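About Flistach

Flistach makes software for robots that move on sidewalks. We do not build the robots. Our customers build them, or buy them, and they come to us when the machine can already drive but does not yet know where it should go and when it should wait. We are a small company and we would like to stay one for some time.

The company was started by Sólveig Juhl and Hjalti Egilsson. They met at work on a delivery project which had good wheels, a good battery and a planner that stopped at every shadow. Sólveig wrote a new planner in her evenings. Hjalti, who was responsible for the cameras, changed the perception part so that it told the planner how sure it was of each thing, and did not only give a yes or a no. The project was closed in the end, but the two pieces of code worked well together, and the former employer agreed to let them continue with it. It is still the base of our main product, although very few of the original lines are left.

What we make

Laliser is our navigation software. It takes camera images and wheel data, estimates which ground the robot can drive on, and gives a path and a speed. It runs on the computer of the robot and needs no network connection to take a decision. The customer can set the limits, for example the highest speed near a doorway or the smallest distance to a curb, and Laliser will refuse a path that breaks them, also when no other path exists. In that case the robot stops and asks for help. Some customers find this too strict in the first weeks. We have kept it so.

Slaoui is our simulation tool. We first made it for ourselves, and we sell it since last May. It renders streets and plazas in the way the cameras of a robot would receive them, and it runs the same build of Laliser that is installed on the real machine. There is no special version of the planner for simulation. We had one in the beginning, and it cost us many days of looking for errors that existed in only one of the two.
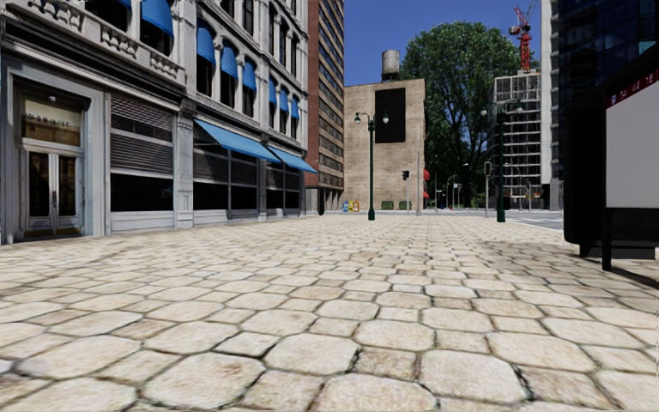

Sidewalk in the simulated city, Slaoui.

The city in Slaoui is not a copy of a real place. It was put together by Oľga Malý, who studied architecture before she came to software, and she chose its parts according to what gives trouble to the perception. Irregular paving is one such part. When the joints between the stones are dark and the stones are pale, a simple edge detector finds a curb every half meter. Street furniture is another one. A lamp post is easy to see from near, but from far away it is only a few pixels wide, and the planner should know of it before it selects a side of the sidewalk.

Oľga also takes care that the difficult parts do not come all at the same time. A scene where everything is hard teaches us little, as we cannot say afterwards which part made the problem. 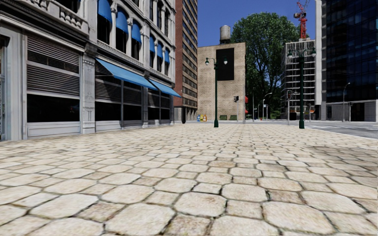 How we test

Every change in Laliser goes through 57 routes in the simulated city before a person reviews it. The routes are short. On each one the robot gets a start, a goal and a time of day, and we save what the cameras received, what the perception believed and what the planner decided, all with the same clock. If a route fails, the person who made the change can go back to the exact moment and look at these things next to each other. The full set takes 2 hours on our own machines. It is started in the evening, and the report is there when we come in.

After the simulation come the real sidewalks. We drive with a customer's robot, always with one of us walking behind it, and we compare the recordings with the simulated ones. Here Ketill Brøndum is the person you will meet. He is responsible for field tests, and he has walked 300 kilometers behind robots for us. He keeps a list of the situations that the simulator did not show us, and each month we choose from this list what Oľga should build next.

Light is the subject which returns on his list most often. A robot that comes from a dark passage into a bright street has a short moment where the camera has not yet adapted, and the far ground is nearly white. An earlier version of Laliser treated this white area as unknown and braked hard. It was safe, but for people who walk behind it was not pleasant. Today the perception keeps the last good estimate of the ground for a moment and lowers its confidence step by step, and the planner slows down accordingly. 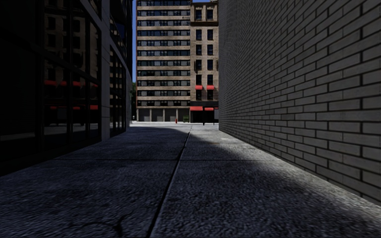 We worked on this behavior for one whole spring, and it is the part of Laliser we are most satisfied with. The same mechanism helps with glass walls. A large dark pane can show a second street to the camera, with its own buildings and its own daylight, and the depth estimate will sometimes believe it. When the confidence is lowered near such a surface, the planner keeps more distance from it and the error has no consequence for the path. We have not solved reflections in general. We tell this to every customer before the contract, and we recommend a second type of sensor if their robot shall work mostly between glass fronts.

Bent Eyvindsson writes the control layer, which turns the path into commands for the motors. He is the one of us with the longest time in industry, and he comes from cranes and harbor vehicles. From him we have the rule that a planner may never send a path the machine cannot follow, and the tool that checks it. The check is done 2 times, once when the path is made and again before the wheels receive it.

Open spaces

A corridor gives the robot few choices. On a wide plaza there are many paths of nearly the same length, and a planner can change its opinion with every new image, so that the robot moves like a person who has lost his keys. Laliser adds a small cost for changing the plan. It should be large enough to keep the robot steady and small enough that it still goes around a bollard or a newspaper box in good time. How large this is depends on the machine, and we set it together with the customer in the first week.
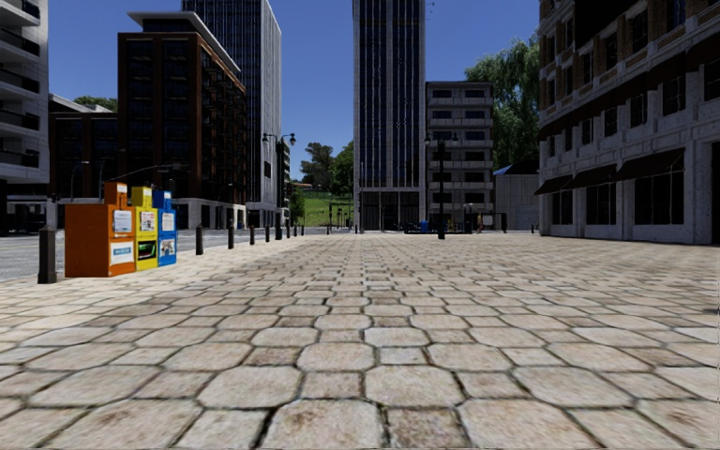
Skolen

Skolen is our training program. It means "the school," and it began with one customer who wished to understand why his robot chose the left side of a lamp post. Now we give it to all new customers. The participants work in Slaoui with their own robot model, they make it fail on purpose, and they learn to read the recordings. No knowledge of planning theory is necessary, but it is good to have written some Python before. The groups are kept small so that everybody has a screen.

Students can also apply. We take interns in the simulation team and in perception, and we ask them to stay long enough to see one of their changes drive on a real sidewalk.

Working with us

If you have a robot that must find its way among buildings, please write to us and tell us what it weighs, which cameras it has and where it should drive. A recording is also welcome, even a bad one. Sólveig or Hjalti will read your message and answer it personally. When we think that Laliser is not right for your machine, we will say so in the first answer.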